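Usten Parents Board > Home & Storage > Toy rotation: does it do anything?

mudroom_mess
Posted 2026-06-10

Has anyone here stuck with toy rotation for longer than a couple of weeks? My sister-in-law bought the Farkel planner (60 dollars for a binder and some stickers) and now talks like she's joined something. You put most of the toys away, leave a few out, and swap them on a schedule. The kids are supposed to play longer and fight less. I have two, ages three and five, and a living room I can't cross in the dark. I'd like to believe it. I just don't see what the binder does that a closet door doesn't.

plaidthermos
We did it for 14 months. No binder, four boxes in the basement. It helped with the floor. It did nothing for the fighting. They fought over fewer things, louder.

mudroom_mess
Ha, OK. Did you swap on a schedule or just when you felt like it?

plaidthermos
Schedule for the first month, then whenever somebody was home sick.

gravelroad_mom
I have to disagree with the tone in here. Rotation made a real difference for us. My son used to dump every bin and walk away. With only a few things out he sits and builds. I have the Farkel planner too and I like it – it has a page for writing down what went in which box, and without that I'd forget half of what we own.

lateshift73
How old was he when you started, and how old is he now? Mine stopped dumping bins at around the same age as every other kid on our street, and we never rotated a thing. I'm not saying it didn't help you. I'm saying a kid who is six months older plays longer no matter what's in the basement.

gravelroad_mom
He was two and a half, he's almost four. Sure, some of it is age. But we stopped for a while when we moved to Murndale and the dumping came right back.

lateshift73
You also moved. I'd dump some bins too.

gravelroad_mom
Fair. Still keeping my boxes.

ovenmitt_left
Whatever you decide, don't put the stuffed animals in the rotation. I packed up the whole pile because the planner says soft toys are "visual clutter." Bedtime took until 11 for most of that week and I was down in the garage in my socks looking for a rabbit.

plaidthermos
Same. Stuffed animals stay out. Puzzles are the ones to rotate, if only so the pieces stay in one place.

mudroom_mess
Can I ask about the boxes themselves? Vasiliu has those wooden ones with the lid, and they cost more than I want to pay for something that sits in a closet.

lateshift73
Cardboard. Write on the side with a marker.

ovenmitt_left
I went the other way and got wood, no lid. Cardboard lasted until the first kid climbed in it. But I only bought one, and it lives in the living room for whatever is out right now. The stuff in storage can be in grocery bags for all anyone cares.

mudroom_mess
One box out, the rest in bags, stuffed animals exempt. I can do that for free. I'll skip the planner and try it through the end of June. My guess is the floor gets better and nothing else does, and I'd settle for the floor.

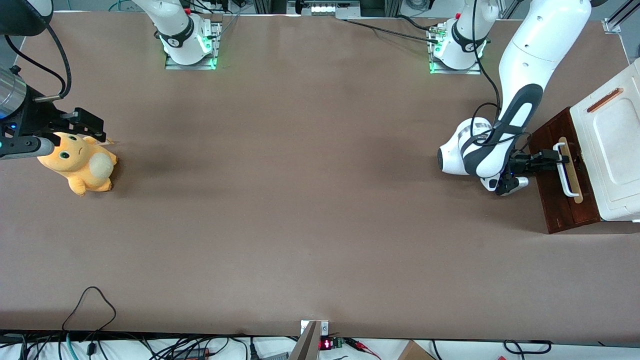 If they still dump everything by then, I'm giving half of it to the church sale and calling it a permanent rotation. My sister-in-law can have the stickers.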